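I love how much better an old wooden handle feels after ten minutes of care! Wipe it down with a barely damp cloth, let it dry overnight, then rub in a few drops of mineral oil with your fingertips – always along the grain.

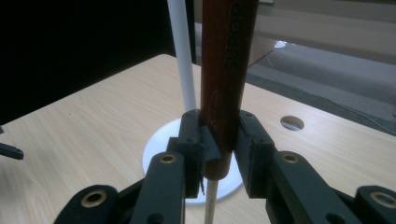

Reddish-brown handle with the SUROP lettering

Go gently over any printed lettering, and skip sandpaper there completely. Rough spots elsewhere get 400 grit, very lightly. Wait 4 hours, buff with an old T-shirt, and enjoy that soft glow!

Related
Oiling a Cutting Board
Fixing a Loose Broom Head
Aarti Grewal's Beeswax Polish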